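Planning the pick before the arm moves

Saturday, September 6, 2025

The planning software at Tidholm began as a script that nobody was meant to keep. It ran one arm over one bin, and if the camera data came in late it simply stopped. The engineer who now looks after it joined the Grerdale office in February and spent her first weeks reading it.

"It was 314 lines and it did everything in one loop," she says. "Look, choose, move, close. If you wanted to change how it chose, you had to touch how it moved."

She split it up. Perception now hands over a list of grasp candidates, each with a score. A separate planner, which the team calls Gusten, checks every candidate against the walls of the bin and throws out the ones the wrist can't reach.

"The walls are the hard part," she says. "People think it's the objects. But a good grasp close to a sloped side is no use if the joint housing hits the metal on the way in." 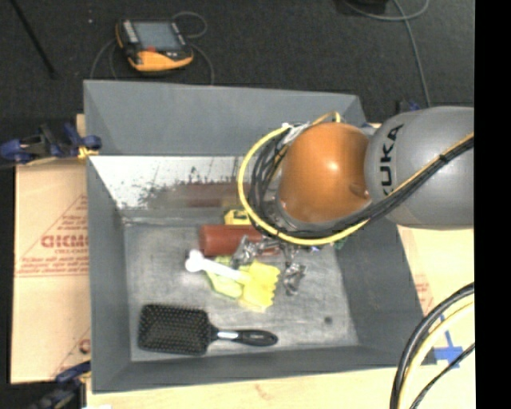 The gripper above the test bin, with a hairbrush and a white bone-shaped toy among the items on the floor.

Cables were left out of the first collision model. She added them as a set of fat cylinders that follow the arm, and admits the result is crude. "It's too cautious. We lose some picks we could have made. I'd still take that over a snagged cable."

Planning time has been the other complaint. The old planner needed 37 milliseconds to check a single candidate. Gusten needs 13, mostly from testing the wrist first and skipping the rest of the arm when the wrist already fails.

Mixed items still cause trouble for perception. Soft things lying over hard things tend to come back as one object, and shiny surfaces leave holes in the depth data. Her fix for the second problem is to fill small holes from the neighbouring pixels and mark the area as doubtful, so that it scores lower.

"I don't want the software to guess and then forget that it guessed," she says.

Every attempt is logged and can be replayed in a viewer called Tóth, where the rejected grasps are coloured by reason. She uses it most mornings. The next release has 17 open issues against it, and the one she wants closed first is a timeout in the replay code.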